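Relabeling the pour data

September 15, 2020

I said in the last post that I would write up the relabeling result once I had checked it, and I have now checked it, so this is that post. It's a small result. I'm putting it here mostly so I can find it again, and because Erasto Koech asked me twice what we did with the segment boundaries and I gave him two different answers.

Background for anyone who hasn't followed along. We train a two-arm policy on teleoperated demonstrations of drink setup: ice into a glass, a measure from a jigger, that kind of thing. The set has 1,125 demonstrations. The policy gets the camera images, the joint positions, and a short text label saying which step it is on. The step labels used to come from the operator, who pressed a foot pedal when moving from one step to the next.

The trouble is the pedal. People press it late. They finish the grasp, start moving, and then remember. Some press it early on purpose so they don't forget. Hala Ghoneim went through 125 of the demonstrations by hand and marked where she thought each step began, and the pedal was off by a median of 17 frames. At our recording rate that is more than a second. For a long step it doesn't matter. For a short one, like closing on the jigger, most of the step ends up carrying the wrong label.

What we tried

The relabeling itself is simple. For each pedal press we look at a window on both sides of it and pick the point where the gripper command changes state and the speed of the wrist is lowest. If there's no gripper change in the window, we take the speed minimum alone. If there is no clear minimum either, we leave the pedal press where it was. The whole thing is a short script with no learning in it. I had started on a learned version, with Hala's marks as the training data, and stopped when the script matched her marks closely enough that I couldn't tell from the plots which was which.

Two-arm steps needed one extra rule. When one arm is waiting, its speed is near zero all the time, and the script kept picking random points out of the waiting. So the speed is taken only from whichever arm moved more during the window. I lost most of a week to that, and I should have seen it sooner, because the bad boundaries were almost all in the steps where one arm holds still.

We then trained the same policy on both versions of the labels. Same seeds, same number of steps, same everything else. I ran 3 seeds for each. I know that's not many.

What changed

The overall success rate went up a little, and I wouldn't write a post about it. The spread between seeds is nearly as big as the gain. What did change clearly was hesitation at the handover between steps. With the pedal labels the policy would often get to the end of a reach and hover, sometimes drifting a little back toward where it came from before going on. With the new labels it hovers much less. Hala scored the videos without knowing which model was which and came to the same view.

My guess is that the late labels were teaching it that "reach for the jigger" includes some amount of sitting there with the jigger already in hand. The model learned that fairly well. It was in the data.

The steps that use both arms at once did not improve. I had hoped they would. The label there is one label for both arms, and moving its boundary can't help if the two arms don't really switch at the same moment. One label per arm is the obvious next thing to try.

The setup is the same as it has been all summer: ice bowl on one side, glass near the middle, jigger on the other side, brown mat under all of it. 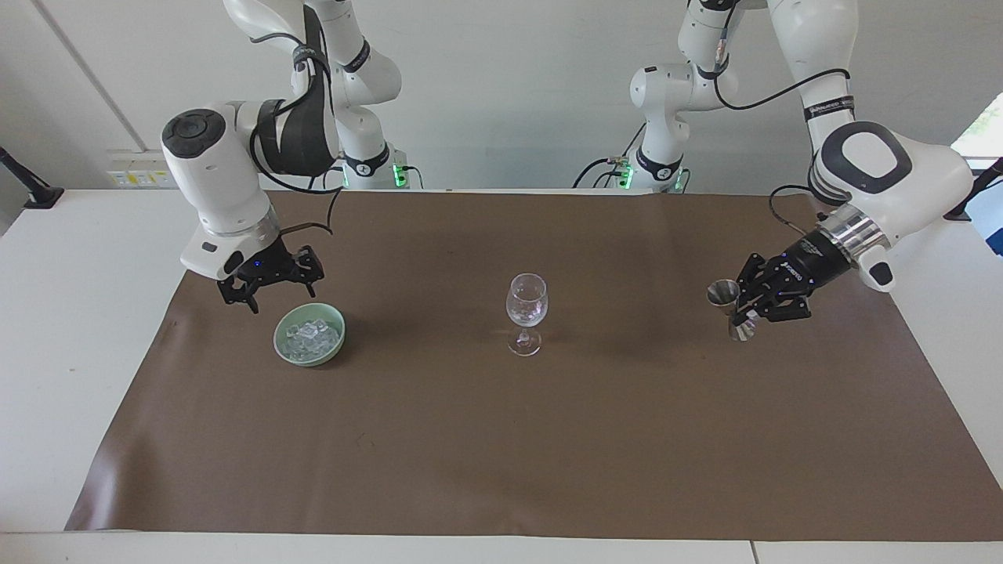 Jigger in the left arm's gripper, right arm open over the ice.

The glass is still the hardest object for us, as far as seeing it goes. It's clear, and the mat shows straight through it. I tried training with the glass position jittered more widely and it helped a bit, with either set of labels, so I count that as a separate thing.

Some notes for Erasto, and for me in a few months:

The window size matters less than I expected. I tried doubling it and very few boundaries moved.

Smooth the wrist speed before looking for the minimum. Raw joint velocities are too noisy and the script will find a minimum anywhere you let it.

Don't relabel the evaluation episodes with the same script and then measure label accuracy on them. I did this for one afternoon and was very pleased with the numbers.

Keep the original pedal times in the file. We wrote the new boundaries to a separate field, and I have gone back to the old ones more than once.

I haven't tried any of this on the Kakier recordings. Those were made with a different controller and the gripper command is continuous, so the "changes state" part would need a threshold. Hala thinks one threshold will do for all of it. I think the two grippers will need their own. We'll run it both ways after the per-arm labels are done, and I'll post the plots with that one.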